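Perguntas frequentes – recolha e separação de embalagens no condomínio Flismont

Atualizado em 2018-09-26

Que embalagens posso pôr no contentor amarelo?
Plástico, metal e pacotes de bebida, ou seja, garrafas de água, latas, iogurtes, pacotes de leite e de sumo. Não é preciso lavar. Basta escorrer o conteúdo e espalmar o que der para espalmar.

Os pacotes de leite não são cartão?
São em parte. Têm também uma camada de plástico e, muitas vezes, uma de alumínio, e por isso vão para o amarelo. É o erro mais comum no contentor azul do bloco B.

E os copos de papel?
Os copos para bebidas costumam ter uma película de plástico por dentro. Não os ponha no azul. Se estiverem sujos de comida ou gordura, vão para o lixo indiferenciado.
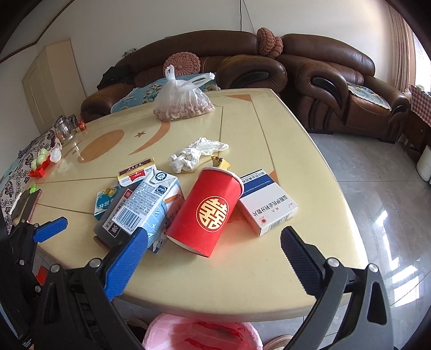

Onde entrego os medicamentos fora de prazo?
Na farmácia. Isto inclui comprimidos que sobraram, xaropes, pomadas e as respetivas caixas e folhetos. Não deite comprimidos na sanita nem no lava-loiça. Agulhas e seringas não entram nesta recolha – pergunte ao farmacêutico como proceder.

Posso deixar sacos ao lado do contentor quando está cheio?
Não. Use os contentores do bloco ao lado ou guarde o saco até à recolha seguinte. A Devel, que faz a recolha, só leva o que está dentro.

Quantas vezes por semana passa o camião?
O amarelo e o azul são despejados 2 vezes por semana. Em agosto houve falhas por causa das obras no portão. O horário normal já foi reposto.

Como peço a recolha de móveis ou eletrodomésticos?
Preencha o impresso na portaria e espere pela confirmação antes de descer o objeto. O serviço é gratuito até 2 peças por pedido.

O que faço às pilhas e às lâmpadas?
Há um pilhão na entrada da garagem. As lâmpadas devem ser entregues em loja, na compra de uma nova ou num ponto de recolha próprio.

Perdi a chave da casa do lixo. Com quem falo?
Com Dennis Laizer, na administração, extensão 93. A segunda via é debitada na quota seguinte.

Comentários

Salim Mabula
E as cápsulas de café? No bloco A cada um faz de sua maneira.

Administração
Salim, as cápsulas não vão para o amarelo. Devolva-as na loja da marca, se esta as aceitar.

morador_3C
O pilhão da garagem está cheio desde agosto. Já avisei na portaria.

Teresa
Obrigada pela parte dos medicamentos, andava com um saco deles na gaveta sem saber o que lhes fazer.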